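Programme Fumgate – accompagnement des voyageurs en gare
Rapport d'avancement à l'attention de la fondation Ogundipe
Rédigé par Henok Jemal, coordination de terrain, association Jomeck

Depuis notre dernier point, le programme a changé d'échelle, et c'est un vrai plaisir de vous écrire cette fois-ci ! Les quais pilotes sont désormais tous équipés des nouveaux panneaux d'attente, l'équipe est au complet et les agents de l'exploitant Travix, assez réservés au départ, viennent maintenant nous chercher quand un voyageur en fauteuil se présente sans avoir réservé d'assistance.

Pour mémoire, votre subvention couvre trois volets : la présence d'accompagnateurs aux heures de pointe, la formation des agents de quai et la signalétique au sol. Le premier est celui qui avance le mieux. Nous avons formé 23 accompagnateurs, dont 14 assurent déjà des permanences régulières entre 7 h et 9 h 30 puis en fin d'après-midi. Les autres terminent leur période en binôme et seront autonomes en décembre.

Les retours des voyageurs sont très encourageants. Une habituée de la ligne nous a écrit qu'elle reprenait le train de 7 h 40, qu'elle évitait depuis des mois à cause de la cohue devant les portes. Les poussettes posent encore problème, surtout en queue de train, où les gens s'entassent alors qu'il reste de la place en tête. Nous avons essayé de faire patienter les familles plus loin sur le quai, avec des résultats variables selon l'affluence.
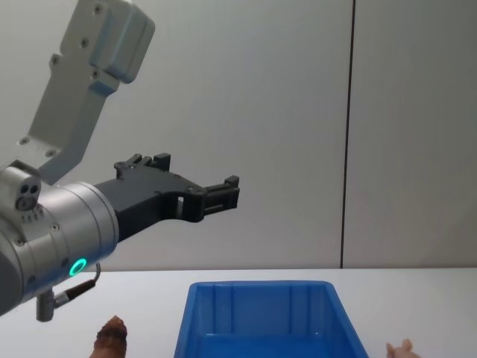
Page modifiée pour la dernière fois en novembre

Côté formation, Sajib Roy a entièrement repris le module destiné aux agents Travix. La première version était trop longue et trop théorique (on y passait une heure sur la réglementation avant de toucher une rampe). La nouvelle tient en une matinée et se déroule presque entièrement à quai : pose de la rampe, placement du fauteuil, communication avec le conducteur, conduite à tenir quand l'espace réservé est déjà occupé par des bagages. Près de 50 agents l'ont suivie, et plusieurs ont demandé à revenir avec leurs collègues du soir – nous ne nous y attendions pas du tout.

La signalétique au sol a pris du retard. Le premier adhésif se décollait aux endroits les plus fréquentés et nous avons préféré suspendre la pose. Un autre revêtement est à l'essai sur 4 zones d'attente, avec un marquage plus large et un pictogramme revu après discussion avec les usagers. S'il tient jusqu'à la fin de l'hiver, nous reprendrons le calendrier initial sans toucher à l'enveloppe prévue.

Sur le plan budgétaire, les dépenses de personnel sont conformes aux prévisions. La ligne impression est légèrement dépassée, celle des déplacements nettement sous-utilisée – nous vous proposons de compenser l'une par l'autre et joignons le tableau habituel pour validation.

Prochaines étapes : ouverture d'une permanence le soir, jusqu'à 20 h, puis une session de formation pour les équipes de remplacement. Nous aimerions aussi vous convier à une matinée sur le quai, à l'heure où tout se joue ! Sajib peut vous accueillir dès 6 h 45 devant le guichet principal, prévoyez simplement des chaussures confortables et un bon manteau.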